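# Hilance hanging set — README

Clothes, hangers, one rack. Garments going onto hangers and onto the rail, and coming back off. This is the notes file for the clothing side of the set, other stuff is in other files. Last big edit in July, small fixes after.

Hilance is the parent collection. Gullow is the folding half, kept seperate, don't mix the indexes.

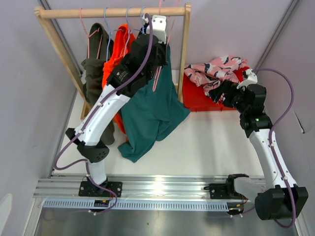
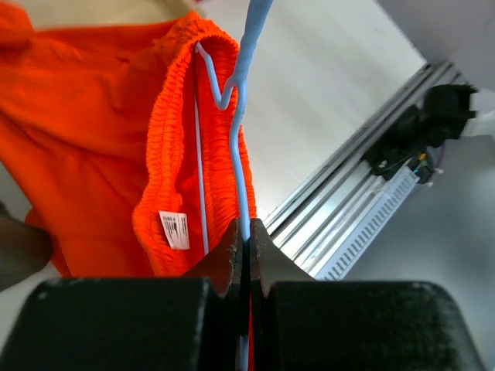 ## What's in it

- 700 episodes, one garment each
- 100 of those held out for testing, listed in the split file
- still pictures in the folder next to this one, not every episode has them
- a garment list with color, rough type, and how stretchy the opening is

Size on disk is almost nothing for the stills, a lot for everything else. Get the stills first if you just want to look around.

## The clothes

Plain colors mostly. Orange, navy, teal, a dark olive gray. We picked solid colors on purpose so you can tell where one piece stops and the next one starts when they're bunched up on the rail. Doesn't always work — navy and teal get close when the folds are deep.

Nothing ironed. Creases are whatever the laundry bin gave us. Please don't "clean" those episodes out, a crumpled waistband is the normal case at home.

Stretchy ribbed openings are their own tag, `rib`. They grab the hanger arm and bunch. If your method does fine on woven stuff and falls over on `rib`, you're in good company, ours did.

Labels left in. Care labels, size labels, all of it. We don't transcribe them.

## The hangers

Slim plastic, pink or light blue. Color means nothing, don't use it as a class. The thin arms bend a bit under heavy pieces and that changes the angle of the shoulder, see `hanger_bend` in the notes column (0 or 1, judged by eye, so take it as such).

Hooks can face either way on the rail. Early episodes have them all facing one way, then we got less fussy. Later ones are better for training imo.

## The rack

Small, wooden, round rail. It's short compared to the clothes, so long pieces reach the floor and spread. Counted as hung anyway as long as the hanger is on the rail. Floor contact has its own flag, `touch_floor`.

Rail fills up fast. After that the hangers overlap and one piece hides another. Crowded episodes are marked `crowded`, and they're the hard ones.

## Tags, quick version

- `on` — garment ends up on a hanger on the rail
- `half` — one side on, other side slipped
- `off` — on the floor
- `rib`, `crowded`, `touch_floor` — see above

`half` was scored by 2 people. Where they disagreed we kept both answers instead of forcing one, look for the slash.

## Known problems

- teal pieces tagged as `green` in the first batch. Fixed in the list, not in the file names
- 5 episodes with the wrong garment id. Left in, listed in errata
- the Wemis loader reads `half` as `off` unless you set the strict option. Not our loader, can't fix it here
- no buttons or zippers to speak of. If you need those go look at Gullow

## Use

Research and teaching, fine. Say where you got it. Derived sets ok, keep the errata file with them becuase people keep finding the same 5 episodes and writing to us.

Contact: Hilance data desk, through the Ye project page | © Hilance | Back to top

We use cookies to remember your download settings. Accept / Manage

**Comments (3)**

**foldedtwice**
Thanks for leaving the creases in. Is the garment list going to get fabric weights at some point? The bend flag is nice but I'd like a number.

**mk_rail**
Strict option fixed my `half` counts, was going crazy over that. Maybe put it higher up in the file?

**tansy**
Second the fabric weights. Also the link to errata goes to the old Gullow one for me.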